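How do you keep up home study with little ones?

wuron34
Hello all, hope you don't mind a long-winded first post. With church down to two hours we're meant to be doing more study at home, and I was so excited! But our three are all under six and we get through one verse before somebody's under the table. Any ideas welcome.

Tonden Mum
Oh bless you, we've been there! Keep it tiny. We sing one hymn, read one short story and finish with a prayer, usually on our bed in pyjamas, and if it all falls apart we try again tomorrow (there's always tomorrow).

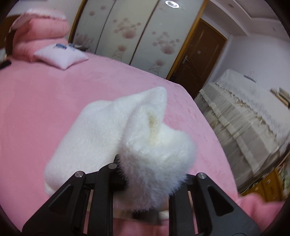
Some nights the singing is as far as we get, and I've stopped fretting over it.

lengyel50
Do it at breakfast. Worked for us.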